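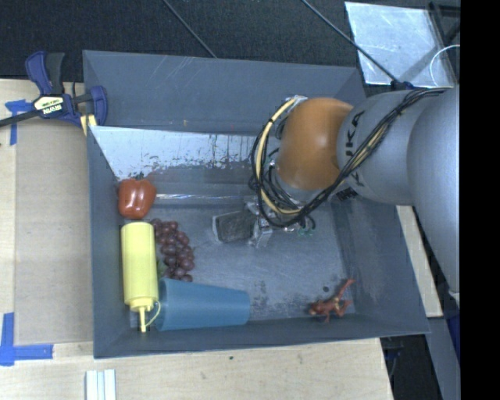 Bin picking by demonstration. Pepper, grapes, squeeze bottle and cup on the left, little animal figurine on its own in the corner.

Thread on teaching the arm by hand versus teaching it by remote. I've been doing both since December and people keep asking me which one to start with, so I'm putting my notes in one place.

By hand means you put the arm in its compliant mode, take hold of it near the wrist and walk it through the job. Remote means you stand back from the table with a controller and drive it.

Same task both ways. Pick an item out of the gray bin, lift it clear of the walls, set it down somewhere else in the bin, let go, back off. Then the next item.

By hand is faster to learn. Wahyudi Tambunan had not touched this arm before and he got 11 clean demos in his first sitting. On remote his first sitting gave us 3.

But by hand has a cost. Your own arms are in the camera view, your hip is against the table, and you push harder than you think you do. When you play the motion back without a person attached, it comes in lower than you remember.

The bin walls are the hard part. They slope, so there is more room at the top than on the floor. A pose that looks fine up high puts the wrist housing into the wall on the way down.

If the item is along a wall, come in from the middle of the bin and turn the wrist early. If you turn late you run out of space and have to start over. I throw those demos out. Some people keep them. I'd like to hear from them.

Grapes. Everyone wants to grab the middle of the bunch. With the cup right up against the lower end, you will drag the cup along too. Go for the end nearer the pepper and lift slow.

The cup on its side is the one I use to test a new operator. Grab too hard and it squeezes out of the grip, too soft and it rolls. You can't feel either one over remote, so you learn to watch the rim.

The bottle is easy if you take it across the body and miserable if you go for the cap end. There's a tether on the cap and it catches on things.

Pepper is fine. It's round enough to forgive a bad angle. I start people on the pepper.

The figurine is small and has limbs sticking out, so no two grasps on it look alike. It takes more demos than anything else in the bin. I would not put it in a first set.

Cables. There's a lot of cable around the joint above the gripper, and it has to be loose enough for the wrist to turn. When you guide by hand, keep your fingers out of the loops. When you drive by remote, don't spin the wrist the long way around just because the software allows it.

Clamp the bin. Tape off where things go on the table. If the bin creeps during a session, your last demos are for a slightly different task than your first ones, and you find out when training goes bad.

Session length – I stop at 15 demos and take a break. Past that my motions get lazy, with shallow lifts and early releases. The model copies all of it.

Move the items between demos. Really move them. I had one whole set where I kept putting the bottle back along the same wall without noticing, and the policy would reach for that wall with the bottle on the other side.

Somebody asked about speed. Go slower than feels natural but don't stop. Pauses are worse than slow. If you hover over an item for 2 seconds while you make up your mind, the robot learns to hover.

Also asked: do I mix hand and remote data in one set. I tried it. The motions are different enough that I got something in between that did neither well. I keep them in separate folders now and train on one.

Where I've landed: by hand to work out the grasp and find out where the walls get you, then remote for the data you keep. The remote ones match what the robot sees later, with no person leaning over the bin.

Wahyudi disagrees with this and thinks I'm underrating by hand for the small items. He may be right about the figurine. We're going to run his version next.

Will add the results to this thread when I have them. If you've done this with soft fruit in a deep bin, tell me what grip force you settled on.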